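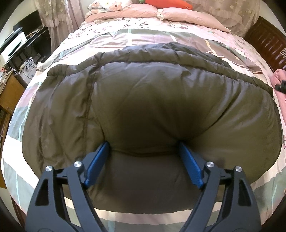 Brusska Padded Garments: handling recordings from the Dornetti laundry and repair service

README, last revised 6 Oct 2025

Welcome, and thanks for taking the time to read this before you download anything. The set holds over 2000 short recordings of puffy coats, quilted vests and other padded things being gripped, spread, turned and folded with hand-held gripper tools. Dornetti's staff made them, some on the benches at work and some at home on their own beds and sofas, and they were paid their normal hourly rate for it either way.

Why padded garments?

Shirts and towels are fairly well covered elsewhere. Padding is another matter: it puffs back up, the shell slides, and a finger that presses in without catching a fold comes away with nothing. The folders at Dornetti have a feel for this (they'll go for a seam or a gathered hem if they can), and we wanted that habit in the data.

What it means for the folding room

We promised the staff we'd put this part in the README, so please don't skip it! The folding line that Negi is building will take over first folds on bulky items, the job that gives people sore wrists every February when the winter coats pile in. Thirteen people work in that room now. Their hours are guaranteed through the trial, and 6 of them are moving across to mending and inspection, with training on the clock. A few are keen, a few would sooner stay where they are, and those talks are still going on. Anyone on the floor can stop the line without asking a supervisor.

Files

clips/ has the recordings, one folder per garment
labels/ has garment type, surface and outcome
splits/ has the 80 per cent training list and the held-out remainder

Known gaps

Dark, shiny shells are hard on the labels, so treat fold lines on those with care. Children's sizes are thin on the ground. Recordings made at home vary a good deal in light and background.

Use

Released under the Clandine terms, included in the download. Please don't use the recordings to time or rank the people who made them.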